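Der Nachlass

Als der Onkel starb, hinterließ er seiner Nichte ein Haus in Zultusville, 248 Bücher und einen Verlobten. Das Haus hatte ein Dach, über das der Notar nicht sprechen wollte. Die Bücher standen nach Farben sortiert, von Ocker bis Braun. Der Verlobte war genau genommen nur ein Absatz im Testament: Sie möge doch bitte den Sohn des Nachbarn heiraten, er habe eine Leiter.

Sie war vierundzwanzig und hatte bis dahin in Boltbridge in einer Leihbücherei gearbeitet, in der vor allem Kochbücher verliehen und ausschließlich Kriminalromane zurückgebracht wurden. Von Männern mit Leitern wusste sie wenig. Sie zog im Mai ein, mit zwei Koffern und der Absicht, bis zum Herbst alles zu verkaufen.

Der Sohn des Nachbarn erschien am ersten Abend gegen sieben. Er war vierzig Jahre alt, trug Trauer um einen Großvater, den er nach eigener Auskunft nie gemocht hatte, und sah sich im Flur um wie jemand, der schon einmal Maß genommen hat.

»Die Wand muss raus«, sagte er.

»Guten Abend«, sagte sie.

Er nahm das als Zustimmung und ging in die Küche. Dort öffnete er drei Schränke, schloss zwei davon wieder und erklärte ihr, welche Zimmer man vermieten könne. Sie hörte zu. Sie hatte in der Leihbücherei gelernt, dass die meisten Menschen irgendwann von selbst gehen, wenn man nur freundlich genug nickt. Um zehn saß er noch immer da und aß ihr Brot.
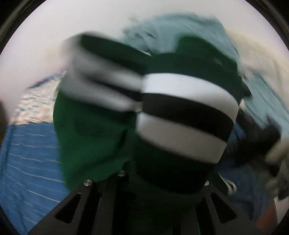 Am nächsten Morgen begann sie mit den Büchern. Der Onkel hatte in jedes hineingeschrieben, meistens auf Seite 60, denn weiter, so stand es in einem der ersten Bände, lese ohnehin kein vernünftiger Mensch. In einem Band über Küstenvögel hieß es: »Unsinn.« In einem Liebesroman hieß es: »Unsinn, aber schneller.« In einer dreibändigen Geschichte der Dampfschifffahrt, erschienen bei Destari, hatte er auf Seite 60 des zweiten Bandes vermerkt, der Nachbar habe sich die Leiter übrigens bei ihm geliehen und nie zurückgegeben.

Sie las den Satz zweimal. Dann setzte sie Wasser auf, und während es kochte, las sie ihn noch einmal.

Es kamen weitere Eintragungen. Im Atlas: der Nachbar wolle das Haus seit Jahren. Im Kräuterbuch: der Sohn sei schlimmer, er messe alles aus. In der Bibel, mit Bleistift und sichtlich schlechtem Gewissen: Er, der Onkel, habe beim Kartenspiel verloren und müsse nun etwas in sein Testament schreiben, was ihm peinlich sei. Die Nichte werde hoffentlich klug genug sein und nicht auf ihn hören. Das habe sie als Kind schließlich auch nie getan.

Der Sohn des Nachbarn kam an diesem Abend schon um sechs. Er hatte einen Plan des Erdgeschosses dabei, auf dem ihr Schreibtisch nicht vorkam.

»Ich habe nachgedacht«, sagte er. »Im Juni ist es am günstigsten. Da hat meine Mutter Zeit.«

»Wofür?«

»Für die Hochzeit. Und für die Wand.«

Sie schenkte ihm Tee ein. Er war im Grunde kein schlechter Mensch, fand sie, er hatte nur in seinem ganzen Leben noch keinen Fragesatz zu Ende gesprochen. Sie stellte sich vor, wie sie vierzig Jahre lang an einem Tisch sitzen würden, den er ausgesucht hatte, und wie er ihr das Wetter erklärte.

»Ich nehme die Leiter«, sagte sie.

Er strahlte. »Dann sind wir uns einig.«

»Nur die Leiter.«

Es dauerte eine Weile, bis er verstand, und als es so weit war, hatte sie ihm den Band über die Dampfschifffahrt aufgeschlagen neben die Tasse gelegt. Er las langsam. An der Stelle mit dem Ausmessen, die sie ihm vorsichtshalber auch gezeigt hatte, steckte er den Zollstock ein.

Die Leiter lehnte am folgenden Tag am Gartentor, mit einer Rechnung über 100 für die Aufbewahrung. Sie trug sie ums Haus, stieg hinauf und sah sich zum ersten Mal das Dach an. Es war in einem Zustand, für den der Notar vermutlich gar keine Wörter gehabt hätte. Von oben konnte man bis zum Bahnhof sehen und auf der anderen Seite in den Hof der Bäckerei Chávez, wo jemand Bleche stapelte und dabei sehr falsch sang.

Sie blieb oben, bis es zu regnen anfing. Dann stieg sie hinunter, stellte einen Eimer in den Flur und schlug das nächste Buch auf Seite 60 auf.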